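Hobby Bench Forum > Materials and Finishing > White plastic going yellow, what actually stops it?

drawerfront
Posts: 271

I have a batch of white molded parts that need to stay white. Mostly divided trays, plus some housings with thick rounded edges. The material is ABS according to the recycling mark. The last set went the color of weak tea after two winters on a shelf by a south window, and the parts at the back of the same shelf are still fine.

I am looking at three options:

Clear coat with a UV absorber (Drasus makes a water-based one)
Paint them white and forget about the base plastic
Move the shelf

My wife votes for the third. I would like to know if a clear coat does anything measurable before I buy 600 ml of it.
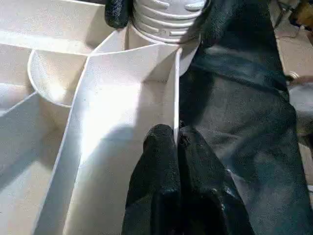 Does washing with bleach slow down the yellowing?
It has no lasting effect on ABS. Household bleach takes off surface dirt and some stains, but the color change sits in the plastic, and repeated bleaching can leave the surface chalky.

Ok, so that one is off the list. Clear coat or paint?

tolerance_stack
Posts: 220

Paint. An absorber in a clear film is used up over time, and a hobby-weight coat is thin to begin with. The butadiene part of ABS oxidizes when it gets UV, and it will also do it slowly in the dark if the part is warm. A clear coat only deals with the first of those. A pigmented white coat with titanium dioxide blocks nearly all of the UV, and if the plastic turns under it you don't see it.

Prep matters more than the brand. Wash with dish soap, rinse, let dry overnight, scuff with 600 grit, wipe with isopropyl. Do not use acetone on ABS, it dissolves it.

mudlark_nine

Disagree on the paint. If the trays hold anything that slides, the paint wears off the divider tops first and then you have a two-tone tray. Inside corners are also a pain, paint pools there and you get a soft edge where there used to be a sharp one. For handled parts I would take the clear coat and accept recoating.

I have Drasus on a set of switch covers. Up to 30 months now, no visible change. The uncoated one in the hall is noticeably darker.

tolerance_stack

Is the uncoated one in the same light? If the hall has a window, your comparison is between two rooms.

mudlark_nine

Fair. The hall gets more sun. I still don't think paint belongs on a tray.

Erkley
Posts: 30

Before anyone coats anything, check that it is ABS. Recycling marks get misread, 7 covers all sorts of things, and plenty of white trays are polystyrene or polypropylene. Polypropylene floats in water, ABS and solid polystyrene do not. If it floats, neither paint nor clear coat will stick without an adhesion promoter and this whole thread changes.

Also look at how the part shows color. A flat top under a strong lamp looks white no matter what. Check the side edge in indirect daylight against a sheet of copier paper. Yellowing is much easier to see there.
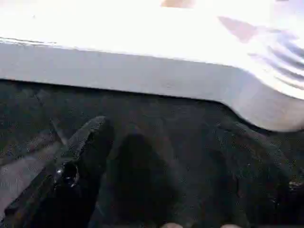
White top face, grayer front edge.

Gray is fine, by the way. A shaded edge reads gray on any white part. You are looking for a warm shift, toward cream. If you want a number, put a gray card in the photo, lock the white balance, and compare the blue channel between the new part and the old one. A cheap colorimeter will do it too, but phone pictures on auto white balance are useless for this because the phone corrects out exactly the thing you are trying to measure.

drawerfront

Did the float test on an offcut. It sank. So ABS or styrene.

Compared edges against paper near the north window. Two of the housings I thought were fine are slightly cream on one side. The side that faced the wall matches the paper.

tolerance_stack

That points to light and not heat, assuming the shelf isn't over a radiator.

drawerfront

No radiator. The heating vent is on the other side of the room.

wuyts_fan

Has anyone tried peroxide? I did some keyboard shells in February with 12 percent cream, plastic wrap, and a UV lamp, turning them every hour. They came back very close to the original. It does streak if the cream dries out, so keep the wrap tight.

Erkley

It works on the color but it is not a preventive. Some parts go yellow again, sometimes within a year and even in a closed box. Do that first if you must, then coat. And wear gloves, 12 percent will burn skin.

mudlark_nine

Window film is the option missing from the list. I put Drostarus film on one pane, the clear grade, and it cost less than coating a shelf of parts. You do lose a little light. Application is soapy water and a squeegee, and cut it slightly short of the frame so the edges don't lift.

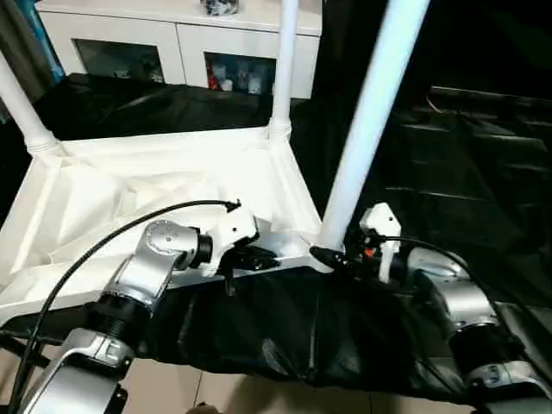
The drawback is that film covers one pane and the sun moves. If there is a second window on the same wall you have to do both, and if you open the window in summer the film does nothing. I would still do it before coating, since it also protects the carpet and whatever else is in the room.

tolerance_stack

Check the spec for the cutoff wavelength. Most films stop at 380 nm or 400 nm. ABS still yellows somewhat from violet light above that, so film slows it and that's all. Same goes for the clear coat.

drawerfront

Plan for now: film on both panes, trays left bare, the housings scuffed and painted. I will keep one uncoated tray on the top shelf and one in a closed drawer and compare edges against the same sheet of paper. The paper goes in the drawer too, copier paper yellows faster than the plastic does.

Film is supposed to get here Friday.

wuyts_fan

Put a strip of tape across half of the top shelf tray. Foil tape, not masking tape, masking tape leaves residue you will never get off.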